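Culoditz Ships Skovus, a Simulation Kit for People Who Would Like Their Gripper to Fail Somewhere Cheaper

FOR RELEASE IN JULY

Culoditz today announced Skovus, a simulation kit for teams that train robot grippers and have grown tired of buying new fingers. The kit runs on an ordinary workstation, renders from a camera mounted at the wrist, and changes the look of the tabletop as often as the customer can stand it. It goes on sale this month to labs, integrators and anyone else with a gripper, a deadline and a budget that somebody else approves.

Skovus began as an internal tool. Culoditz had a picking model that did very well on the gray bench where it had been trained and very badly on the beige bench eight feet away. The company considered painting the beige bench. It then considered how many benches its customers own, and built a renderer.

What it does

A Skovus session puts a parallel-jaw gripper over a work surface and hands the camera view to the customer's policy. The policy asks for a motion, the simulator carries it out, and the result is logged along with everything that led up to it. Between episodes the kit can swap the surface texture, the lighting, the color and finish of the gripper, the angle of the camera and the clutter around the edges. The geometry of the task stays put unless the customer asks for it to move.

Some of those surfaces are the kind of thing one finds in a workplace. Planks are popular. So is concrete. Others were included on the grounds that a policy able to find a block on cobblestones will probably cope with a scuffed laminate counter.
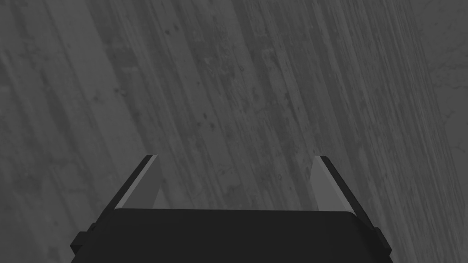 The texture library ships with 300 surfaces, and customers can add their own from any image file. Culoditz asks only that they not send in the results with a note asking whether it looks realistic. Realism is a setting, and it is not always the useful one. A model that has seen wood grain running in every direction, in color and nearly without it, tends to stop caring about wood grain, and that is the whole idea.

Empty views are part of the package too. A fair share of any real gripper's working day is spent over a bare stretch of table with its jaws apart, and policies trained only on neatly centered objects can behave strangely when there is nothing in front of them. Some close on air and report success. Skovus lets the customer decide how much nothing to include, using a slider that the engineering team wanted to label "Nothing" and the documentation team labeled "Background Ratio." The documentation team won.

How it is set up

Installation takes one command and a certain amount of patience while the textures download. The first run opens a default workcell with a gripper and a few simple blocks. From there, the customer loads a gripper model in one of the usual formats, sets the camera offset, and picks which parts of the world are allowed to change.

Camera placement deserves a few minutes. Skovus assumes the customer's real camera is bolted somewhere slightly wrong, and allows for it: the offset can be given a range, and each episode will draw a new value from inside that range. Teams that measured their bracket carefully are welcome to set the range to zero. Culoditz has met very few such teams and salutes them.

Gripper finish can be varied in the same way. A gripper that is matte black in one episode may be plain gray in the next, with simple fingers and no texture at all. Early testers found this unsettling. Their policies did not seem to mind.

Early use at Plestemow

Plestemow, a contract packing firm, has been running Skovus since the spring on a project that involves moving small parts from one tray to another, a job the firm describes as unglamorous and Culoditz describes as the market. Plestemow had been collecting its training data on the real line, during breaks, with a gripper that shed a finger pad whenever it met the edge of a tray at speed.

Under the new arrangement, the firm generates 3000 episodes overnight and uses the real line for checking the results. The gripper still meets the edge of the tray, but it does so in software, where finger pads are free. Plestemow reports that the break room has its power outlet back and that the person who used to sweep up the pads has been given something better to do.

The firm also reported a complaint, and Culoditz has agreed to print it. The randomized lighting in the first test version could go so dim that the work surface was hard for a human reviewer to make out, let alone enjoy. The release version adds a lower limit. It can be switched off by customers who work in the dark, or who merely believe their models should be ready for it.

Clutter, and where it comes from

Most simulated workcells are suspiciously tidy. Skovus ships with a set of distractors that can sit on the work surface, beside it or half out of view, where a wrist camera will catch a sliver of something and have to decide if it matters. Small blocks are included. So are houseplants, after a long internal argument.

The case for houseplants was that long leaves hanging into a view make an irregular shape, cross over straight edges, and look nothing like a part to be picked. The case against was that it is a factory product. The plants stayed, and they have since become the most requested item in the distractor set, ahead of the coffee mugs and well ahead of the coiled cable that took a contractor two weeks.

Distractors can be given a chance of appearing, a zone to appear in and a distance they must keep from the target. They can also be told to keep off the work surface entirely and lurk at the border. 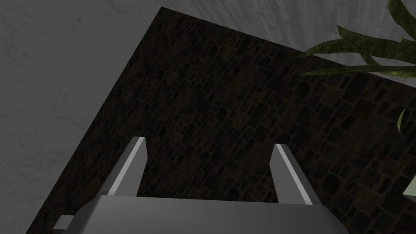
What is in the box

There is no box. Culoditz looked into a box and was quoted a price for foam. Customers receive a license key, a download link and the following:

The Skovus simulator, with batch rendering and an episode viewer.

The texture library, with a tool for importing the customer's own surfaces.

The distractor set, plants included.

2 reference grippers, both parallel-jaw, with adjustable opening width and finger shape.

Export scripts that write images, joint positions and outcomes to plain folders, which can be opened without Skovus and without calling anyone.

A manual that was edited by someone who had not worked on the software and kept asking what things meant.

What it does not do

Skovus does not simulate cloth, liquids, or anything that sags. It handles rigid objects and parallel jaws, and it would like to keep doing that well before it is asked about dough. Suction grippers are planned for a later version. Five-fingered hands are not planned, although they come up in every sales call.

Nor will the kit tell a customer that a policy is ready for the real line. It will report how the policy did across the variations it was given, sort the failures by surface, lighting and camera offset, and play back the worst ones at quarter speed. Several testers have described this last feature as unkind. It remains on by default.

Training and support

On-site training is available through Mac an tSaoi, an integration firm that has been fitting grippers to awkward machines for long enough to have opinions about all of them. The standard course runs one day and covers setup, camera calibration and reading the failure reports. A longer course adds a session on moving a trained policy to real hardware, during which participants are asked to stand behind the yellow line.

Support by email is included with every license. Replies come from the people who wrote the simulator, in office hours, and may contain follow-up questions about the bracket.

Pricing and availability

Skovus is licensed per workstation, with a reduced rate for schools and a trial version that does everything except export. Rates are available from the Culoditz sales desk on request. Existing testers will be moved to the release version automatically and may keep their saved workcells, including the ones they named after managers.

About Culoditz

Culoditz makes simulation and testing tools for robotic handling. It still owns both benches. The beige one is now used for lunch.

Press and sales inquiries can be sent to the Culoditz sales desk, which opens at 9 a.m. and is staffed by humans until 5.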